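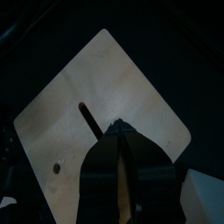

Ticket 807 – Barcode labels from Drerklow store not scanning at goods-in
Opened: 2025-11-20
Reported by: Nanna Grímsdóttir, Bramness warehouse
Assigned to: Abenezer Assefa
Status: Resolved, monitoring

Problem
Pallet labels printed at the Drerklow store are rejected by the handheld readers at Bramness. The reader beeps twice and shows "No read". Labels printed at Bramness scan normally with the same readers. Typing the number in by hand works, so the stock record itself is fine.

First checks
Reader firmware is the same on all units. Lens windows cleaned, no change. Sample labels sent over from Drerklow and scanned at a desk: same fault. Label template compared with the master copy on the Farouk server: no differences in layout, font or barcode type.

Update 1 – Abenezer
Printer settings exported from both sites. Drerklow has print darkness set three steps higher than Bramness. The bars are spreading and the narrow gaps are closing up. Asked Drerklow to lower the setting and print a fresh batch. Nanna reports that most of the new labels now scan, but those on the glossy Marnier stock still fail when read straight on.

Update 2 – Abenezer
Glossy stock tested separately. The reader fails when its light bounces straight back from the label, and reads at once when tilted a little to one side. The same effect shows on any surface with a slight sheen: the pale board has a whitish patch of glare near the middle of its face, and the wood looks washed out there compared with the warmer colour around it. A barcode lying under a patch like that loses contrast between bar and gap, and the decoder gives up.
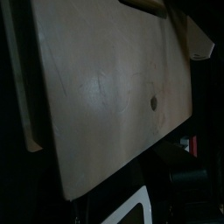

Label stock at Drerklow was changed from matt to glossy in July. The order code was updated from 541 to the Marnier code, but the printer profile was left as it was. Matt stock needs more heat, so the old profile was too dark for the new rolls. Glare from overhead lamps was ruled out as the main cause by repeating the test with the lamps off: straight-on reads still failed. 

Fix
1. Glossy profile loaded on the Drerklow printer.
2. Remaining glossy rolls kept for shelf labels only.
3. Matt stock reordered for pallets, one box of 1000.

Nanna to report any further "No read" errors on this ticket – please include the printer name and the stock code from the roll core.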